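Progress report to the Mestumura Fund
Shared Toy and Garden Play Library, Gutov site
Sep 29, 2020

Dear Asanka,

It has been a good stretch since the July update and I've got plenty to tell you, so please forgive the length. The short version is that the sorting is nearly caught up, the families are borrowing again, and the outdoor play sets are the most popular thing we have ever put on the shelves.

Where we are with the stock

When I last wrote we had 300 donated toys waiting to be checked. We have now been through 281 of them, and the rest are mostly puzzles, which we leave till the end because every one has to be made up on a table to see if it is all there. Of the toys we checked, 118 were ready to lend straight away after a wash. That was far better than I had dared hope when I saw the state of the bags! Most of the others needed a small repair or a missing part, and a few were past saving and went to recycling.

Washing has taken longer than we planned for. Sand gets into everything, particularly the ridges on the scoops and the wheels of the little lorries, and a quick rinse just moves it about. We now soak the outdoor things overnight in the big sink at Pesitz and brush them the next morning. It means two trips in the van instead of one, but they come up beautifully and the plug holes at Gutov have survived.

Borrowing

We lent out 50 outdoor play sets over the summer. A set is a bucket, something to dig with, a sieve and usually a boat or a watering can, all in a drawstring bag with a card listing what should come back. The cards have been a real success. Parents tick things off before they return the bag and tell us if something is still under the hedge. One family brought back two more moulds than they took out and we still can't work out whose they were.

The indoor sets are slower. I think the bags are too plain and people can't tell what is inside them, so Said Ashour is sewing a clear pocket on to each one. He has done the train sets and the tea sets so far, and the tea sets went out the same afternoon.

The room

The new shelving from Collet is up along the long wall and it is wonderful to have things at a height where children can see them. The bottom shelf is a bit too deep, so smaller toys get pushed to the back and forgotten. We'll put trays in there. The lighting over the repair bench still flickers and the landlord has been told twice.

The digging toys

These deserve a section of their own, as they get the hardest use and they are what you asked about on the phone. We keep the loose ones in deep bins instead of on shelves, and they are sorted by hand into sets as the bags come back.
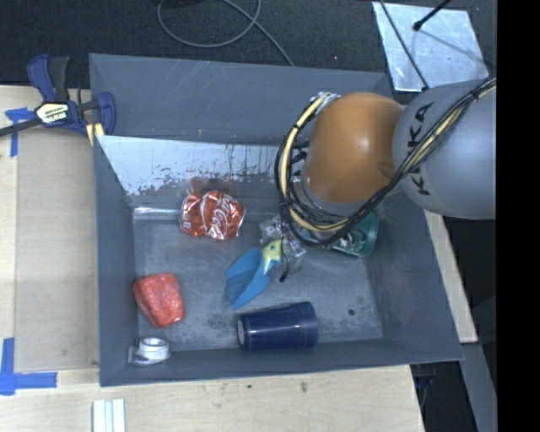 The long-handled spades are the weak point. They tend to crack where the handle meets the blade, and glue doesn't hold once a child has leaned on it in wet sand. The short hand shovels do much better and they suit small hands too, so I would like to move the sets over to those entirely and keep the long spades for the allotment group, who are a bit gentler with them. Bright colours are worth having as well, as the green and brown ones vanish in the grass and the blue ones nearly always come home.

What comes next

Finish the puzzles. Get the trays in. Make up winter sets, which will be mostly building and pretend cooking, with a few torches if we can find ones that take ordinary batteries. Said would also like to try a repair morning where families mend things with us, and I'm very keen on that.

Spending is within what we agreed, apart from the second van trip. I have moved a little across from printing to cover it and the figures are on the sheet that comes with this letter. If you would prefer it shown as a separate line, let me know and I'll change it before the next claim.

Do come and see the shelves when you can. Afternoons are busiest.

With very best wishes from all of us at Gutov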